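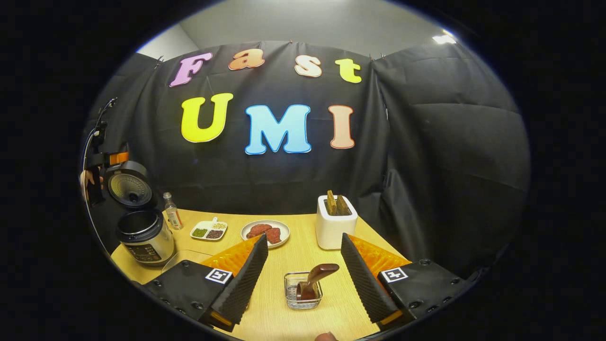

3/4/18, home, second night back

Slept until almost ten. The bus from Gastuddale got in after midnight and I walked from the depot because the last local had gone. My left heel is raw. I put the boots on the porch and haven't touched them.

Did two loads of wash this morning and hung the heavy socks over the tub. Ate eggs and the end of the rye bread. There was a notice from the water department in the mail and a seed catalog, and the check from Vindow, which I'd given up on. I'll take it to the bank tomorrow.

I want to get the walk down while I still have it straight. The first day was the long one, 17 miles from the trailhead to the hut at Niven, and most of it was in old snow. It was firm until noon and then I was going through to the knee every few steps. I should have started at first light. I started at eight. The creek at the halfway point was up over the stepping logs, so I went upstream until I found a place to wade and did it in my camp shoes. They stayed wet the rest of the trip.

The hut at Niven sleeps 6 and there were four of us. The other three had come up from the east side and were going out the way I'd come in, so I told them about the creek. The stove draws badly when the wind is from the north. We kept the door open a crack and wore our coats. I had rice and canned fish. One of them had brought an entire cabbage and was cutting it into everything.

Second day I went up Prernar. The sign at the top says 2,942 feet, and somebody has scratched a line through the last 2 and put nothing in its place. It was clear to the south and gray everywhere else. I stayed long enough to eat a sandwich. Coming down I lost the trail in the beech woods below the saddle and went too far left, and ended up on the logging road. That added an hour. The map shows the road stopping well short of there. It's an old map and I should replace it before summer.

Third day was the short walk out to Gastuddale and I have less to say about it. It rained. The diner by the gas station was open and I had the meatloaf and two cups of coffee, then sat in the laundromat next door until the bus came. I read the whole bulletin board. Somebody there is selling a canoe.

Things to fix before the next trip:
The left boot. It could be the insole, which has a ridge in it now.
Fuel. I carried a full can and used less than half.
The pack strap is fraying where it meets the buckle. I can sew that myself.
Gloves. The liners alone were no good on top.

This afternoon I went through the money. The whole trip came to $113 with the bus both ways, the hut fee, the diner, and the fuel. That's more than I planned on but the bus fare went up since last fall.

Swept the kitchen and paid the electric. Called the clinic about moving my appointment and they can do the week after next. It started raining again at four and I brought the boots in after all and stuffed them with newspaper.

I'd like to go back to Niven in April if the snow is off the lower part. I'd do it the other way around, in from Gastuddale, and have the short day first. Need to ask about the creek.

Soup for supper. Going to bed early.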